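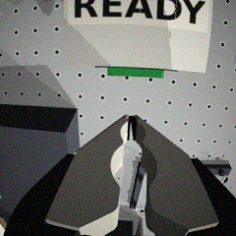 Home Stories Poems Archive Submit

Posted in: Short fiction, Under 2,000 words

The Weighbridge

The letter from Kemico came on a wet morning with the gas bill, and she opened the gas bill first. It was less than she had feared. Then she opened the other one, standing at the sink, and read it through to the end before she sat down.

They were closing the weighbridge at Nurnik. The lorries would go round by the new road from September and be weighed at the depot. Her post would no longer exist. There was a paragraph about the pension and another about handing in the keys, and a telephone number to ring if she had any concerns.

She had worked the weighbridge for longer than the present company had owned it. Before Kemico it had been Drullent, and before Drullent it had been the quarry itself, when the quarry had a name over the gate and a brass bell for the men's dinner. Her father had weighed the stone before her. He had used a pencil and she had used a pencil too, until they gave her the machine that printed tickets, and after that she used the pencil for the crossword.

She put the letter behind the clock and went to work.

The hut stood at the bottom of the hill where the quarry lane met the road. It had one window facing up the lane and one facing down, and a stove that smoked when the wind was in the east. She lit it. She filled the kettle from the tap outside and swept yesterday's grit off the step. The first lorry came down soon after seven with its lights on, and she waited for it to settle on the plate and wrote the ticket out and passed it up through the driver's window.

"You've heard, then," the driver said.

"I've heard."

"It's a shame."

"Mind the pothole," she said. "It's got worse."

All that morning they came down, and each of them said something. One of them gave her half a pork pie wrapped in paper. She thanked him and ate it at eleven with a bit of mustard from the jar on the shelf.

In the afternoon it rained harder and the lorries stopped. She took down the old ledgers to see what would have to be done with them. They went back 70 years, in grey covers that had gone soft at the corners, and the mice had been at the bottom ones. Her father's writing was in most of them. He made his sevens with a bar through the middle and pressed hard, so you could feel the figures from the back of the page.

She had meant only to put them in order. But she started to read, and it got dark without her noticing, and she had to find the lamp.

There was not much to read, if you didn't know it. There was the date, the lorry, the weight going up and the weight coming down. But she knew that the week with no entries was the week of the big snow. She knew that the stone in the next few pages had gone to build the school. And there was a carter called only by the name of his village, Szűcs, because her father had never managed to get the man's own name out of him. He had come down the hill every day for years with a horse, long after everyone else had motors, and then on a page in the spring he was not there any more, and nor was he on the next.
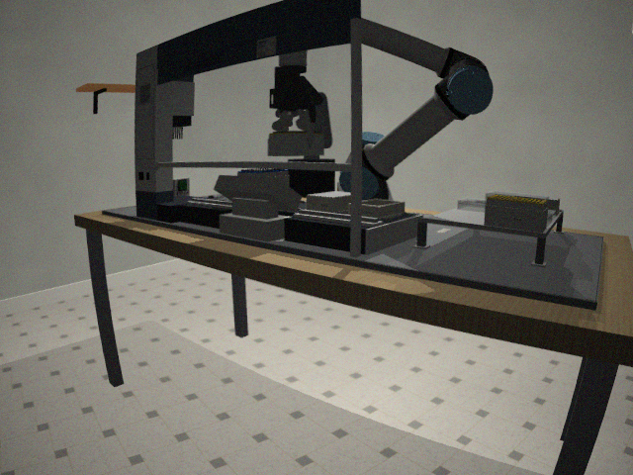 She had been a child then and she remembered the horse. It was a brown horse with a bad temper. It used to stand on the plate and shift its feet so that the needle swung, and her father would come out of the hut and wait with his hands in his pockets until it was bored of the game. He never wrote anything down until the needle was still. Once she had asked him why he didn't just guess, when he knew what the cart weighed and he knew what the horse weighed.

"It might have had a big breakfast," he said.

She looked for the entry where the horse had bitten him. She was sure there was one. She found it after an hour, in the third ledger from the top, a line where the writing was all wrong, sloping the other way, because he had done it with his left hand. He had still got the weight down. He had still barred the seven.

In the morning a young man came from the company in a small red car to make a list of the contents. He was polite and had the wrong shoes on for the lane. He wrote down the stove and the chair and the ticket machine. He wrote down the kettle, and she told him that the kettle was hers, and he crossed it out.

"And these?" he said, looking at the ledgers.

"What would you do with them?"

He turned over a few pages. "I should think they'd go in the skip," he said. "I'm sorry. We've only to keep them for 10 years."

"Then put down the ones you have to keep," she said, "and the rest are rubbish."

He thought about that. Then he wrote something on his sheet and drew a line under it, and went out to look at the plate. He walked on to it to get out of the mud. Through the window she saw the numbers on the display jump and then settle. She printed the ticket out of habit, and when he came back in for his umbrella she gave it to him.

"What's this?"

"That's you," she said.

He read it and laughed and put it in his wallet.

It took her 3 trips with the wheelbarrow to get the ledgers home. She went after dark, though there was no need to, and on the last trip it began to rain again and she took off her coat and laid it over them. Her neighbour's dog barked at her from behind the hedge. She stacked them in the front room, along the wall under the window, with newspaper underneath to keep them off the damp boards.

The summer went as it always did. She painted the step because it was due to be painted. The drivers stopped saying it was a shame and went back to complaining about the pothole, which the council came and filled in the second week of August. Two of the younger ones had never heard about the horse, so she told them, and one of them asked what its name was. She had to say she didn't know. She went through the ledgers again in the evenings to see if her father had ever written it down.

On the last day she let the stove go out at four and wiped down the shelf. The mustard was finished, so she washed the jar. A lorry came down late, when she had her coat on already and the keys in her hand. She went back in and sat down, and waited for it to stop moving.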